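Shared Workshop Build Puts the Work Into the Fingers
July 29, 2018

The builder behind the Mengal project has no name for the robot itself. Mengal is the control software, written over the winter at Comargate, a shared workshop where members pay by the month and bring their own tools.

The task is narrow: reach for a container on a table or shelf, close the hand, lift. "I gave up on general grasping in November," he said. "Containers from a grocery store are hard enough."

Thumb position took the most time. The first version closed all the fingers at one speed, and light canisters tipped over before the thumb arrived. The current version brings the thumb in first and holds it there. "The thumb is a wall. The fingers push toward it." 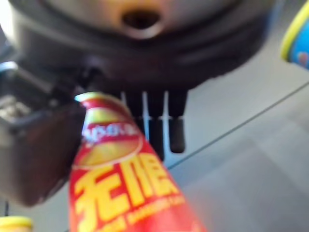
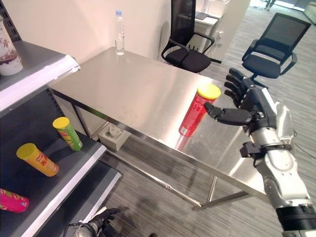
Choosing the objects

Packaging is picked for shape and surface. Glossy plastic slips, and a narrow neck leaves little to hold. Upright canisters are the easy case; one lying on its side can roll, and the approach angle has to change.

He logs each attempt in a plain text file. The last full run was 200 attempts with 19 drops, most of them on bottles. "I don't tune on a single bad grasp. I wait for the run to finish and then read the file."

Power and wear

Finger cables are inspected every 500 cycles and replaced at 2,000, whether or not they look worn. An earlier set was left in longer and one cable frayed inside its sleeve, where it could not be seen.

The next change is a softer fingertip, cast at home from a mold borrowed from Clulden, a smaller workshop across town. He expects it to cost some closing speed. The code will be shared with other Comargate members once the calibration steps are written down, and he has finished two pages of those so far.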